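Stem Store, Dalldale: Cut Stem Handling Gallery
18/07/2019

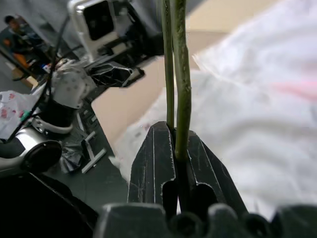 Two green stems, one thinner and darker, the other thicker and lighter with a slightly ridged surface. White cloth behind.

Introduction

This page collects the handling notes for cut stems at the Dalldale store. The store receives material from two growers, Gilden and Palma, and sends it on in mixed bunches. The notes apply to green stems of all grades. Flower heads and loose foliage are on a separate page.

Gallery notes

Stem grade. Thickness is judged near the cut end. Grade 1 is thin and flexible, grade 2 is the general run, grade 3 is thick and goes to the base of a bunch. A mixed pair is graded by its thicker stem. The old sheet had this the other way round, so any labels printed before April should be checked against the stem itself.

Color. Darker olive and lighter green stems may go in the same bunch. Color is recorded but does not change the grade. Yellowing within a hand's width of the cut is a reject.

Surface. Mottling and ridges are normal on thicker material. Splits, soft patches and crushed sections are not. Run a thumb down the full length and turn the stem once while doing it – flat spots are easy to miss from one side.

Holding. Hold stems upright and close together, with even pressure. Too much pressure bruises the thicker stem first because the thinner one slides down into the gap. Move the grip point if a stem has to be held for longer than a minute.

Cloth. Plain cotton, rinsed without softener. Lay it out loosely. Small marks and specks are acceptable, but a cloth that leaves lint on the stems is taken out of use. Pale cloths are preferred for inspection, as sap and loose bark show up on them.

Cutting. One angled cut, made with a clean blade. Bunches for Temundale are cut a second time on arrival, so leave them long.

Counts. A full carton holds 100 stems. The April intake came to nearly 1,000 stems across both growers, of which 147 were rejected, mostly for splits at the cut end. Palma stems made up the larger share of the rejects. Gilden has since moved to a shorter carton and the splits have dropped.

Storage. Upright, cut ends down, in clean water to the first line on the bucket. Change the water daily. Do not stack cartons over open buckets.

Revisions to the grade table are listed on the Dalldale index page.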